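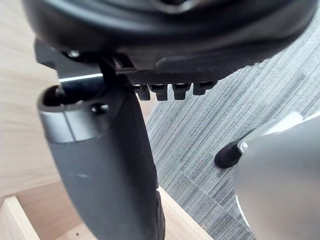 Till Steinbach wrote under the last post that he didn't see why we were still recording down on the floor when the Plomenora rules only ask for a tabletop task, and that in his club they had dropped everything except the table by the second month.

Fair question, and I gave him a short answer there, but it needs more room. The rules ask for one tabletop task and one open task. The open task can be anything the arm can reach, as long as a judge can tell in a minute or so whether it worked. We picked the floor for ours in February and we have stuck with it. It's slower. Everything is closer to everything else, the light is worse, and whoever is driving ends up with their chin on their knees.

For anyone new, I'm one of the people in the Trellside club. There are seven of us this term, which is two more than we can really fit in the room. We drive the arm by hand, record what it sees and how it moves, and train a policy on the recordings. Then we run the policy and find out what we should have recorded.

The open task is touching and gripping small parts low down among bigger things. No lifting yet. The finger has to come in from the side, get its pad to the right spot, close, open, and back out without bumping anything. Most of what it has to deal with is black plastic and black metal. From the wrist camera, a black post against a black housing with a black rubber pad coming toward it is a lot of black, and the carpet and the light wood are what you steer by. I know where I am by the grain of the wood on one side and the streaks in the carpet on the other. Uyên Vương steers by the grey collar on the post and says the carpet makes her dizzy.

We did try putting white tape on the fingertip pad, and for driving it was great. Then the tape came off partway through a session and half the recordings had it and half didn't, so those all went in a separate folder and I don't think anyone has opened it since. No tape now.

Where we are with the numbers. As of last night we have 1028 recorded episodes across both tasks. Of those, 493 are floor episodes. That sounds like plenty until you take out the ones where the driver hesitated for so long that the arm is basically parked, and the ones where somebody forgot to start from the home position. Huệ Hoàng is going through them one at a time and marking them keep, maybe or drop. I offered to split the job with her and we tried it for an evening, but my "maybe" and her "maybe" were not the same thing at all, so she's doing it alone and I'm doing her share of cable duty.

What we agreed counts as a drop:

Arm doesn't start from home.
Pad hits the post hard enough to move it.
Driver stops for more than five seconds in the middle.
Hand or foot in view.
Gripper never closes.

What we still argue over is the slow, wobbly ones that get there in the end. Ánh Giáp wants to keep them. Her point is that a policy trained only on clean approaches has no idea what to do once it's off by a finger's width, and she's probably right. I've watched our current policy get slightly off line, stop, and hover there until somebody hit the button. Sieglinde Stöcker wants them out, on the grounds that the wobble gets learned too. She's also probably right. The plan for March is to train one of each and run both 20 times on the same setup. We should have done it weeks ago.

On the software side we moved from our own script to Goltora in January. It took two evenings to install and one more to work out that it wanted the camera stream opened first and the arm second. If you do it the other way around it starts fine, records fine, and saves every episode with the video lagging behind the motion. You don't notice when you play it back at normal speed. We lost a full session that way. I've written CAMERA FIRST on a card and stuck it to the laptop lid.

I like it otherwise. The playback view is good, and being able to scrub the wrist video with the joint angles underneath has settled a few arguments about whose fault a bump was. (Mine, twice.)

A few things about driving on the floor that I wish I'd had written down in the fall, mostly for whoever takes over from us:

Come in flat. If the wrist is tilted down you see more carpet, but the pad arrives pointing at the wrong place and you have to correct right at the end, when there's no room to do it.

Screw heads are useful. They catch the light when nothing else does, so I look for one before I start moving and keep it in the same part of the picture as long as I can.

Watch the upper side of the gripper as well as the tip. Everybody looks at the pad. The pad is usually fine, and it's the wide silver body behind it that hits something. On the wrist view you only get part of that body, over at the side, and you have to remember that the rest of it exists.

Small parts in a row are hard. We have had a lot of trouble with tabs hanging side by side, where they're nearly the same shape and evenly spaced. The policy goes for the row all right, but which one it picks seems to depend on the angle it arrives from. I do it too, if I've been driving for a while.

Swap drivers every 15 minutes. We used to go a half hour and the last ten minutes were all drops.

Uyên had an idea for the row problem that we're going to test next. She wants to record a set of 200 episodes where the approach always starts from the same side, and the only thing that changes is which target we're going for. So far we've changed everything at once: start position, target, where the base sits, time of day. It felt like the right thing to do, since variety is what everyone tells you to get, but with the amount of data we have it just means there are only a few examples of any one thing. I'm for it. 200 is four sessions if nobody is sick.

The other change is lights. The room has overhead lights and one window, and in the afternoon recordings there's a bright edge on anything metal that isn't there after dark. I'd like to leave it in. Sieglinde would like to close the blind and be done with it. At the regional round in the Van Wijk hall the lights are whatever they are, and we don't get to see them before we set up, so I think we should have both. We'll record the fixed-side set with the blind open and see how it looks.

So, back to Till. Yes, we could get a better score on the table sooner. Our table policy is decent already and another month on it would make it good. But the open task is half the points, and most of the teams I've talked to are doing a second table task for it, and I'd find it hard to stay interested in another month of blocks. The floor one is still bad in a way where I can see what to try next.

If anyone reading has dealt with the mixed-up targets, with or without Goltora, I'd be glad to hear what you did. Same goes for gripper pads. Ours have started to go shiny at the end and I don't know whether people replace them or sand them or just leave them alone.

Next session starts at 4:30. Bring your own knee pads, we only have the two sets and Ánh has one of them at home.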